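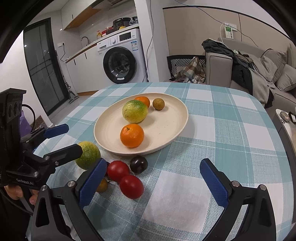
Jolanta Adamczyk
Staff reporter, consumer robotics

Finard has opened orders for Drorava, a service that sells recordings of ordinary household chores to companies training robot arms. The Netunberg firm says people working with hand-held grippers in lived-in apartments will produce better training material than any lab can. It has published very little to back that up.

The starter package costs $1,510 and covers 50 hours of recordings. Buyers pick from 4 groups of chores: sorting food, folding clothes, clearing tables and putting away dishes. Finard says 93 percent of its recordings pass an internal quality check. It would not say what the check looks for, or who carries it out. The sales page promises "home-ready skills," a phrase the company did not define when I asked.

A smaller rival, Nowicki, sells similar material by the hour and lets customers reject recordings they can't use. Finard offers no refunds once files have been downloaded.

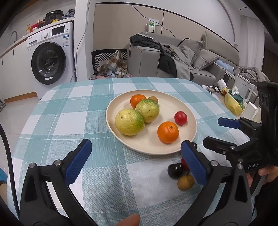

Drorava's price makes sense only if the recordings teach a robot something it can use in a kitchen it has never met. Finard's case rests on clutter, and it is fair to say a real home has plenty of that. Mandarins share a plate with speckled yellow-green fruit, small round pieces sit on the checked cloth beside it, and clothes are draped over the sofa behind. Some of the small fruit is hidden by the gripper's own pad, a problem any buyer will want to ask about. A person holding the tool can lean over for a better look. A fixed arm may not be able to.

Finard says a customer report comparing robots trained with and without its recordings will come out in September. Until then, buyers have the company's word and a sample folder that takes a few minutes to get through.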